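Convocatoria de participantes – Taller de manipulación robótica, segundo ciclo

El Centro de Formación Técnica Urnuton abre el plazo de inscripción para estudiantes que deseen incorporarse al proyecto Irkum, dedicado a tareas de recogida y colocación de objetos. Se ofrecen dos plazas. La convocatoria lleva la referencia 2799 y se dirige a alumnado matriculado en cualquiera de las titulaciones técnicas del centro.

El trabajo se realiza sobre mesa blanca, con cestas de mimbre y cubos de color. Cada participante deberá preparar la disposición de los objetos, ejecutar los ensayos conforme al protocolo y anotar los resultados en el cuaderno común.
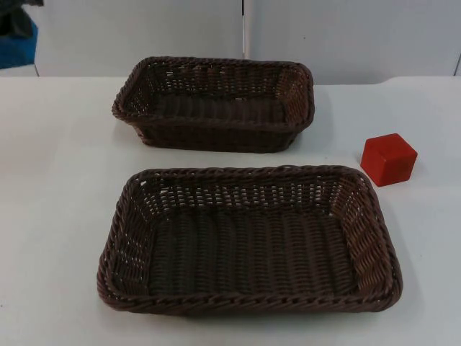 La dedicación total es de 126 horas, repartidas entre enero y mayo. La sesión de los jueves, de 16:00 a 19:00, es de asistencia obligatoria; el resto del horario se acordará con el equipo docente. Las personas seleccionadas percibirán una ayuda única de 998 euros, abonada al término del ciclo y condicionada a la entrega de la memoria final.

Requisitos:
Estar matriculado en el curso vigente.
Haber superado la asignatura de Programación I o equivalente.
Disponer de nivel de lectura en inglés suficiente para consultar documentación técnica.

Se valorará la experiencia previa en clubes o competiciones de robótica – en particular, la participación en el torneo Vukex – así como el manejo de herramientas de control de versiones.
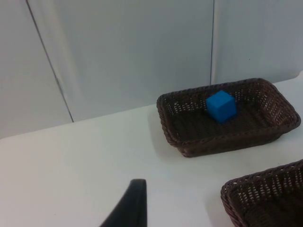
Departamento de Automatización · Aula Baloch

Las solicitudes se presentarán en la secretaría del departamento, en sobre cerrado, con indicación de la referencia. Deberán incluir expediente académico, carta de motivación de una página como máximo y, en su caso, acreditación de los méritos alegados. No se admitirá documentación fuera de plazo.

La selección constará de revisión del expediente y entrevista personal. La lista de personas admitidas se publicará en el tablón del departamento.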